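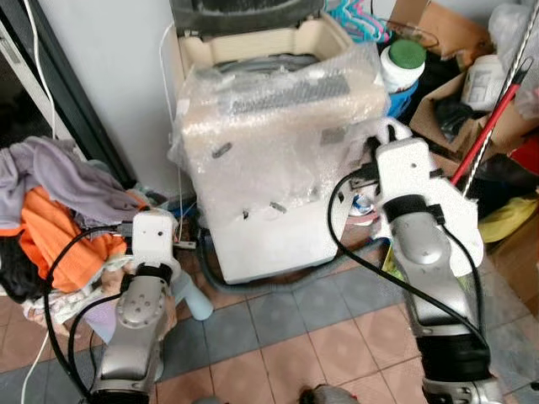
## Coin lessive : état des lieux avant mise en service

La machine à chargement par le dessus est en place, encore sous son film à bulles sur presque toute la partie haute. Je le laisse tant que le perçage du mur n'est pas terminé. La façade basse, elle, est dégagée. Le tuyau de vidange annelé passe au sol, sous le bord avant ; à reprendre, le Voicu de 70 cm que j'avais commandé étant trop court pour rejoindre l'évacuation.

Encombrement : la largeur restante ne permet pas d'ajouter un meuble. Le linge attend donc en tas contre le mur, ce qui complique le tri. J'ai retenu trois lots :

- blanc et écru, coton ;
- couleurs vives, l'orange à part au premier lavage ;
- noir et gris, à l'envers, 30 °C.

Wing-yan Huang me conseille de tout passer à froid. Je reste à 40 °C pour le blanc – le calcaire de Skollutville ne pardonne pas grand-chose.

### Contrôle des mailles

Avant chaque cycle, je vérifie les bords et les coutures. Un fil tiré sur une maille piquée s'allonge à l'essorage, surtout au-delà de 800 tours. La maille blanche du lot coton présente une lisière effilochée, avec des bouts de fil courts et une petite touffe enroulée sur elle-même.

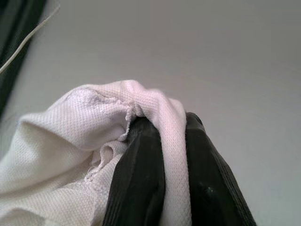 Je coupe les fils libres à ras, sans tirer, puis je fais un point de surjet à la main sur toute la longueur abîmée, avec une marge de 8 mm. Fil polyester fin, aiguille à bout rond. Le vêtement part ensuite en filet, programme délicat, essorage réduit.

Reste à faire dimanche : retirer le film, mettre la cuve à niveau, lancer un cycle à vide.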